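Grimstead bedding service asks guest houses to stop ironing their pillowcases

Prultgate, 2018-05-05 – For immediate use 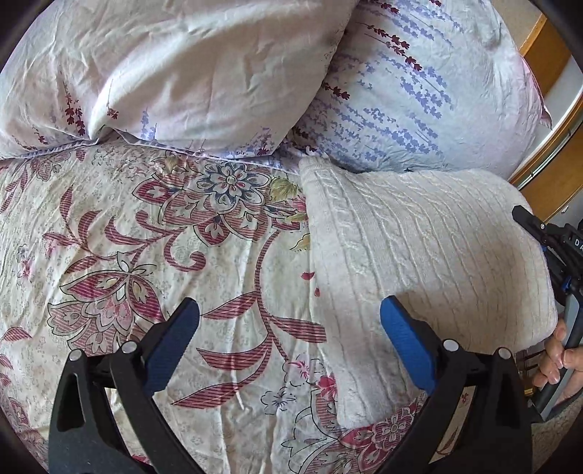 Amano, the bed-making and linen service based in Grimstead, has published a short guide to dressing a guest bed, and its chief recommendation is to do less of it. The guide asks small guest houses, bed and breakfasts and people with a spare room to put away the iron, return most of the cushions to wherever cushions come from, and let the duvet cover do the talking. A cover with big pink-and-maroon paisley scrolls on a cream ground has plenty to say for itself, and wants only two pillows at the head and a single white cable-knit cushion laid on it. Creases in the pillowcases are permitted. Amano would go further and call them friendly.

The guide is called The Fifteen-Minute Bed, although the printed cover says 15, the designer having run out of room. It is free to anyone who asks and runs to 20 pages, of which one is blank and headed "Notes on Valances".

It follows a survey carried out in April among hosts on the Amano mailing list. The company received 1,217 replies, a number it had not planned for and which had to be read at the kitchen table. Hosts were asked how long they spent on each bed between guests, what they put on it, and what happened to those things afterwards. The answers to the last question were the longest. Most decorative cushions, it seems, spend the night on the floor, on the only chair or on top of the suitcase, and are put back in the morning by a guest who cannot remember the order and is worried about being judged.

"We have all stood in a strange bedroom at eleven at night with a bolster under each arm, looking for somewhere to put them down," said Kimie Ueda, who founded Amano and wrote the guide. "I wanted to write something for the host who suspects the bolsters are not helping. They aren't. One good knitted cushion is company. Seven of them is a queue."

The guide takes a relaxed view of pattern. Hosts who replied to the survey were often nervous of it, and many had gone over to plain white on the advice of a magazine. Amano has nothing against white, having washed a great deal of it, but points out that white shows tea, mascara, newsprint and the dog. A busy print shows far less, and is easier to recognise when it comes back from the line mixed up with next door's.

On matching, the advice is to stay within the family and not fuss about the cousins. Pillowcases need not repeat the duvet cover. Sprigs, stalks of lavender and small scattered flowers will all sit next to a large paisley without argument, provided they share a colour or two with it. The guide suggests maroon and a soft blue as the sort of colours that get on with everybody. A plain texture, such as cable knit, gives the eye somewhere to rest. So does shutting it, which is the purpose of the room.

Ironing gets a chapter of its own, the shortest in the book. Amano's position is that a pillowcase stays flat until somebody puts a pillow in it. The company recommends a firm shake while damp, a line if there is one, and folding the case before it has had time to form opinions. Hosts who enjoy ironing are told to carry on and are invited to get in touch, as Amano may have some for them.

There is a longer section on the duvet itself and on the old question of how to get it into its cover. Four methods are set out. The first involves turning the cover inside out and reaching for the far corners. The second involves rolling, and is popular with people who have watched it done quickly by somebody else. The third needs two people who are on good terms at the start. The fourth is headed "Climbing In" and is included for completeness.

The launch was held in the upstairs room of the Sasteck drapery in Prultgate, where guests were invited to make up a bed against the clock. The fastest time will not be published, at the request of the person who came second. Tea was served, well away from the white bedding.

To go with the guide, Amano is setting aside 200 places on a free bed-dressing afternoon for hosts in Grimstead and Prultgate. Each session covers choosing a cover, mixing prints, washing knitted cushions without producing a smaller knitted cushion, and the proper height of a pillow for a guest who reads. Places go to hosts with three rooms or fewer. Larger establishments are welcome to the guide, but are thought to be old enough to look after themselves.

"People apologise to me for their spare rooms," said Kimie Ueda. "They say the pillows don't match, or the cover is the flowery one they were given, or they didn't have time to press anything. Then I look in and it's a bed I would very much like to get into. I'd ask them to apologise less and buy a better mattress protector."

A second booklet, on towels, is being written. It will deal with the folding of towels into swans, and will be brief.

Notes for editors

Amano supplies, washes and makes up bedding for small guest houses in and near Grimstead. It does not sell bolsters.

The Fifteen-Minute Bed is available in print from the Amano office in Grimstead and from the Sasteck drapery, Prultgate. Large-print copies can be had on request. Please say how many you need, as they are stapled by hand.

The survey was sent to everyone on the Amano mailing list. Replies written on the back of laundry lists were counted, and the laundry was done.

Kimie Ueda is available for interview in the afternoons. Mornings are changeover.

Hosts wishing to book a bed-dressing afternoon should write to the Amano office with their name, the number of rooms they let and, if they are willing to say, the number of cushions.

Ends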